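4.2 The open day

Most of what we know about how strangers treat the system comes from the Temau open day in April. We had planned it as a demonstration. The visitors had other plans, and the evaluation sheet was revised twice before lunch. Over the day the two arms logged 1,008 attempts in the Halim simulator, with visitors picking the task from a short menu and our operator starting each run. The menu had been tested on colleagues, who are polite.

The most requested task by far was the drawer task, in which a small object must end up inside an open drawer. We had expected people to prefer the box task, which is harder and took us most of the winter. Figure 3 shows the workspace from one arm's own viewpoint, the view we put on the large monitor. 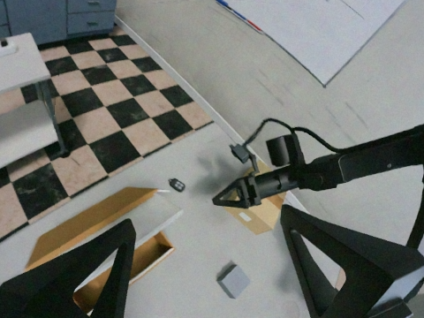
Figure 3. Simulated tabletop used at the open day, with the drawer unit, cube, key fob and cardboard box.

Visitors stood closer to the monitor than to the posters, and several gave instructions to it out loud. The system has no microphone. We recorded these remarks by hand anyway, and they turned out to be the most useful data of the day. People said "the keys" and "the thing for the car" but never "fob," the only word our Utik parser accepted at the time. The parser has since been given a wider vocabulary — and a humbler default.

Runs were capped at 3,000 simulation steps. We raised the cap to 4,000 in the afternoon at the request of the Grodau group, who felt the arms were being rushed. Results before and after the change are reported separately in Section 5.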